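Gripper lets go halfway through the lift – anyone else?

flollanard22
Posted in Grippers & Tooling, October

So I've got a Stedo two-finger on a hand-held mount and it has started dropping things. Closes fine, holds for a second or two, then the fingers creep open and down it goes. No error, no beep. It did 1,000 cycles in September without a slip. Yesterday a tub landed on my foot (empty, thankfully).

Already tried: new cable, lower speed, wiping the pads with alcohol.

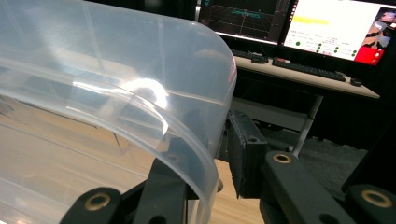 My money is on the linkage. There's a tiny bit of play when I wiggle the fingers by hand, and I swear it wasn't there in summer. Those brass bushings are the only thing between the pins and the black arms, so if they've gone oval I'd expect exactly this kind of creep. Has anyone swapped them? Do you press them out or drill?

hekow_fan
Don't drill!! I pressed mine out at 2,000 cycles with a vise and a socket. Took an evening, no more creep.

selvanayagam
I'd leave the bushings alone for now. Play gives you a sloppy grip, sure, but the fingers shouldn't open by themselves if the drive is holding. Check the holding current first. Mine had gone back to the default after an update and it acted just like yours.

hekow_fan
Disagree, mine was set right and it still crept. Worn is worn.

selvanayagam
Fine, but it's a two minute check and a vise isn't.

tubs_and_bins
Also, that rim is thick and rounded. Flat jaws on a curved lip will walk off even with everything tight. Try a square block before you take anything apart. And wear boots lol

flollanard22
OK, checked the current – it was at 40 and I had it at 100 before. Grr. Set it back, will run it tonight with a block and then the tub. Still don't like that wiggle though.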